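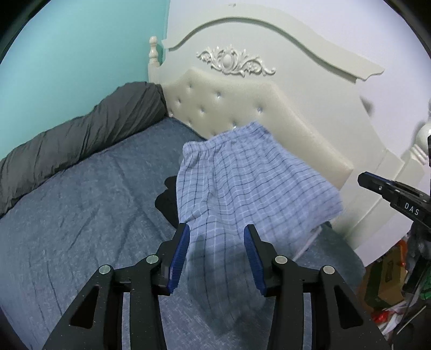

Plaid shorts with an elastic waistband, held up over a bed.

Print | E-mail

Review: Jaltisel, a small social network with a paid door

Jaltisel is a social app for short text posts and photos, available for iPhone, Android and the web. It has no advertising and no free tier beyond a trial of 28 days. After the trial an account costs 2 dollars a month. I used it daily through the full trial and for one paid month after that, on a mid-range Android phone and in a desktop browser. The version reviewed is the one current in August.

Setup

Registration needs an e-mail address and a display name. A phone number can be added but is optional, and the app does not ask for it again after you skip it. Contact upload is off by default and sits in the privacy menu, two levels down. The permissions requested on first launch were notifications only. Photo access is requested when you attach the first photo, and the limited selection mode works as it should.

The onboarding screens suggest following seven accounts. You can follow none of them and continue, in which case the home feed is blank apart from a search box. I recommend skipping the suggestions. They are the same for every new user and most of them post company news.

Feed and posting

The home feed is chronological. There is no ranked version and no setting to enable one. Reposts can be hidden per account, which I missed on every other network as soon as I went back to it. Replies appear under the original post and nest to a depth of three, after which they flatten into a single list. Long arguments become hard to follow at that point.

Posts are limited to 749 characters. The counter appears only when fewer than 100 remain. Links count at full length, a poor choice given how long tracking links are, and there is no built-in shortener. Posts can be edited for an hour. Earlier versions stay visible behind a small clock icon.

Photos are limited to four per post. Compression is moderate: text in screenshots stays readable, but fine patterns in fabric and brickwork show visible artifacts on a desktop monitor. Video is not supported. Alt text can be made mandatory in the settings, and the app will then refuse to post without it.

Lists and groups

Accounts can be sorted into lists, and each list can be pinned as a tab. Lists are private. They cannot be shared or exported separately, so anyone coming from a network with public lists will need to build theirs again by hand.

Groups are the weaker part. A group has one feed, one description field and one level of moderator. There is no way to pin more than one post, and search inside a group returns results from the whole network unless you put the group name in quotes. I found this in a help page, and the search box itself gives no hint of it.

Notifications

Notifications are set by type and by account. The digest option delivers everything once a day at a time you choose. I set it to 7 p.m. and it arrived within a few minutes of that on most evenings. Twice it did not arrive at all, and the missed items were included the next day. Push notifications on Android were sometimes late when battery saving was on. Excluding the app from battery saving fixed the delay.

Privacy and data

Profiles can be public, members-only or locked. The default is public, and I would have preferred members-only. Direct messages are not end-to-end encrypted, and the message screen says so in plain words. A data export took under an hour to prepare and came as a zip file with posts in JSON and photos in their compressed size, so keep your originals. Account deletion is immediate after a password prompt. There is no waiting period and no recovery.

Compared with the others

Masis is free and has far more people on it, but its feed is ranked and every fifth or sixth item is an ad. Renaud is closer in design, also chronological, and has better group tools - it lacks a web version, which rules it out for me. Clunside offers video and longer posts but requires a phone number.

Verdict

The app is stable, readable and cheap. Search is poor and groups are basic. The number of active users is still low, and several topics I follow elsewhere had no posts for days at a time. If the people you want to read are already there, the monthly fee is reasonable. Otherwise use the trial with a payment method left blank - the account then becomes read-only at the end and nothing is charged.

Print | E-mail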